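Biltside Clothing Swap
Minutes of the October planning meeting

Present: Nilmini Sikder (chair), Kumudini Herath (minutes), Leonie, Marcus, Tess, Old Pete, Young Pete, Joanna
Sorry to miss it: Farah, the Dobson sisters

Started at 6:40 p.m., a bit late because the side door was stuck again.

1. Last minutes
Read and agreed with one fix: the shoe rack came from the Wurstead school sale, and it was Leonie who picked it up. Sorry, Leonie!

2. How the last swap went
Wonderful turnout, easily our best so far. Nilmini said the line was already past the mailbox when we opened, and people stayed to chat long after they had picked out their things. Kids' clothes went fastest, coats next. We still had 13 bags of adult tops left at the end, mostly good stuff that people couldn't find because the piles fell apart in the first half hour. Tess had three separate people ask her for polo shirts while standing right next to a heap of them.

Everyone agreed the folding is the thing to work on this time. Lots of energy around the table on this one – we went well past the ten minutes it was given.

3. Sorting days
Two sorting sessions before the next swap, both starting at 6 p.m. Young Pete will bring the long tables in from the hallway. Bags get opened on the floor by the window and go straight into three groups: ready to fold, needs a wash, needs mending. Anything past saving goes in the rag bin for the Puseck garage, who are always glad to have more.

Joanna offered to take the washing home again. She did 11 loads last time and we clapped for her, which she did not want. Marcus will split it with her this time and she has agreed to let him.

4. Mending
Kumudini has a new tin of spare buttons from the Mridha sewing circle, with all the shirt buttons already strung by size. Absolutely lovely of them, and a thank-you card went around the table to be signed. Missing buttons and loose hems can be done on the spot. Zippers go in the blue bag for Nilmini.

5. Sizes and signs
Old Pete has painted new size signs and brought two along to show us. They are big, clear and very cheerful. He needs 6 more pieces of board to finish. Leonie has some in her garage. We will keep adult sizes together and stop splitting them into men's and women's, as tried last time in the sweater corner, where it worked great.

6. Folding guide
Tess has been putting together a one-page guide to tape up at each table, so that whoever turns up to help can start right away. She read out the draft and we made a few changes. The polo page was the one we spent the most time on, and it is now agreed as follows.

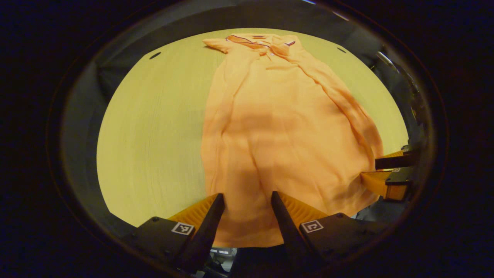 TOPS: POLO SHIRTS

Lay the shirt out at full length with the collar at the far end of the table. Press the collar flat with your palm, so any trim along the edge shows. The orange one has a thin dark line around its collar, and that kind of detail is what catches people's eye on a full table. Pull the sleeves out to the sides and smooth the body from the shoulders down. Diagonal folds running down from a shoulder mean there is still cloth bunched up on that side, so ease it out before going on.

Do up the top button. Turn the shirt over, bring each side in to the middle with the sleeve tucked back, then fold up from the hem in two goes. Flip it over and the collar should be facing you. Stack no more than 8 high.

Marcus asked whether small wrinkles matter. Agreed that they don't – nobody is ironing anything! Size sticker goes on the outside of the fold, lower right corner.

Tess will write up sweaters and jeans in the same style and bring them to the first sorting session.

7. Any other business
Joanna would like a mirror that isn't propped on a chair. Young Pete thinks his aunt has one with a stand and will ask.
Leonie is baking for the swap again, lemon bars and the oat ones.
The kettle is working. The lid is still missing.

To do
Tess: finish folding guide, print copies
Old Pete: remaining signs
Leonie: board for signs, lemon bars
Joanna and Marcus: washing
Young Pete: tables, mirror
Kumudini: drop off card at Mridha
Nilmini: key for the side door

Closed at 8:15 p.m.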